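Plulix Wood Litter: a long-term review

Last updated: September
Print this page | E-mail this page

I have bought the same clay litter for most of my adult life and had no great wish to change. It clumps, it holds down the smell and the cats will use it. What I don't like is the weight of the bags, and the grey dust that settles on the skirting board and on anything left near the tray. When Hallgate Pet Supplies started stocking Plulix I bought a bag, then another, and in the end I used it for 56 days with both cats before writing any of this.

The cats are Molla, who is small, elderly and fussy, and Guthrie, who is large and will go on anything. They share a tray in the utility room.

What it is

Plulix is a clumping wood litter. It isn't the hard pellet kind that falls apart into sawdust. The pieces are short, soft and pale, a bit like coarse bran, and they stick together when wet. It smells of pine when you open the bag, strongly for the first day and then hardly at all. I'd have preferred no smell, but it didn't put either of them off.

The bag is paper with a folded top. It can't be closed again properly once it has been opened, so I tipped mine into an old feed bin. If you store litter in a shed or garage you will need to do the same, as wood takes up damp.

Getting them to use it

Guthrie used it straight away. Molla stood at the edge, looked at it and went to sit by the back door. I took most of it out and started again with a thin layer of Plulix over her usual clay, adding more wood each time I topped up. That worked, but it was slow. She was on wood alone by the third week. The instructions suggest a changeover of 3 days, which is optimistic for an older cat.

Clumping

This is where the cheaper wood litters let you down, and Plulix is better than the ones I've tried before. Clumps form quickly and lift out in one piece if you leave them for a while. Go in too early and they break, and then you are chasing crumbs through the clean litter. They are never as hard as clay clumps. If the layer is shallow they also stick to the base, so keep it deep, more than you would think from the picture on the bag. When I filled it properly the sticking stopped.

Smell

Good on urine, average on everything else. With clay I could leave a tray until evening. With this I scoop morning and night, and I'd notice if I missed one.

Dust and tracking

There is much less dust. I wiped the skirting board before I started and it was still fairly clean a fortnight later. Tracking is another matter. The pieces are light and they cling to long fur, so Guthrie carries them down the hall and up to the landing. A rubber-backed mat caught a good part of it. They do hoover up easily, and they don't hurt to tread on in bare feet.

How much you get through

I weighed what I took out of the feed bin. With two cats I was using 900 g a week in top-ups, on top of the full change at the start of each month. It costs more per bag than my clay did but lasts longer, and over the whole period I spent slightly more, not enough to bother me. Carrying it in from the car is far easier.

Tray and scoop

You don't need special equipment. A plain tray with a raised rim will do, and the rim matters more with wood because the pieces are so easily kicked out. Scoops do make a difference. The slots on my old one were so wide that small clumps dropped straight through, so I bought a finer one. I also keep a little lidded bin within reach of the tray, which saves a walk to the back door -- it gets emptied daily.

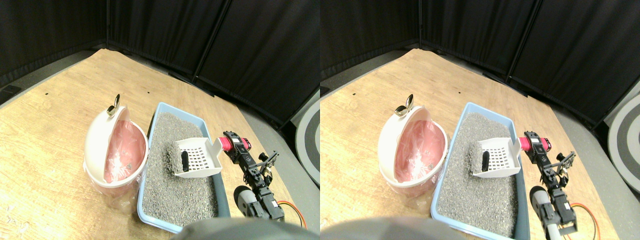
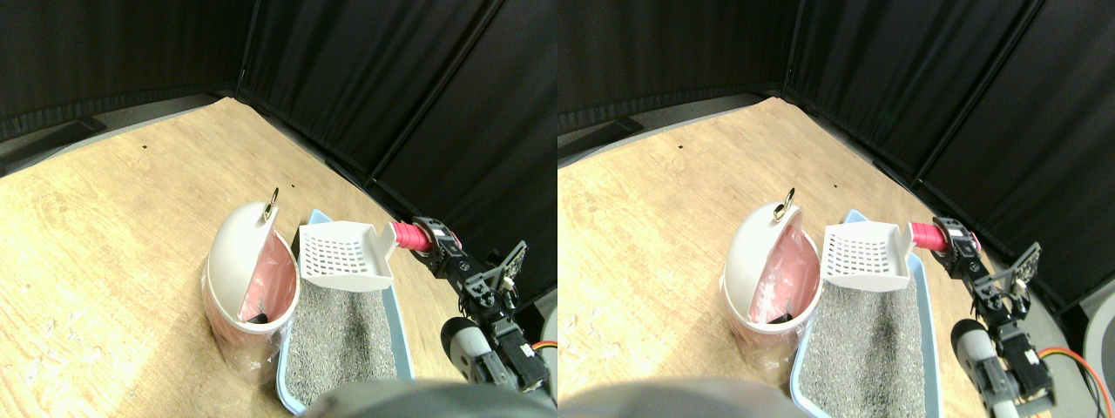
Getting rid of it

The bag says small amounts can be flushed. I wouldn't, and our water company asks people not to. Mine goes in the household rubbish, bagged. Don't put it on a vegetable bed either.

Verdict

I've stayed with it. Four out of five, with the mark lost for the tracking and the useless bag. If you have a long-haired cat and pale carpets, try a small bag first.

Kirstin Matheson

Reader comments

Dot_and_Biscuit: We had the same trouble with it sticking to the bottom. Will try filling it deeper. How deep is deep?

Kirstin Matheson: I go for the length of my middle finger. Less than that and Guthrie digs through to the base.

pennyfarthing: My lad wouldn't touch it even mixed in. Went back to clay after a week and gave the rest to my sister for her rabbits' outdoor run.

Marl: Does the pine smell come back when it's wet?

Kirstin Matheson: A little, yes. Not as strong as when the bag is first opened.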